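The baker from Skitisden opens the back door at 4 in the morning, and she says this is the best hour. "In summer the dough is already awake before me," she told us. She learned the work in Inard, from an aunt who never used a scale.
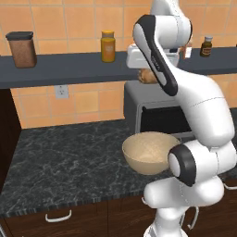 *Dodillow Food Letter, No. 7, p. 9*

Her rye bread needs nine hours of rest. "People ask me for a faster bread. I tell them to buy crackers," she said, and laughed. The flour comes from the Goel mill, and she pays more for it than before – the price went up again in July. 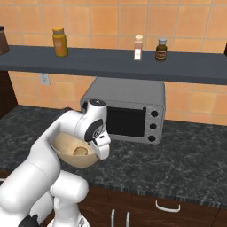
Does she still sell to restaurants? Only to one, in Inard, because the owner collects the bread himself.

She bakes 100 loaves on a normal day. "My back tells me when it was more," she said. 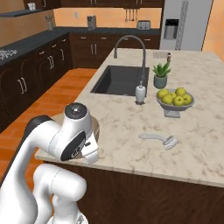 ## The next years

She does not want a second shop. Her wish is to teach evening courses, for people who are afraid of sourdough. "The first loaf will be flat. Mine was flat too, and we ate it with soup."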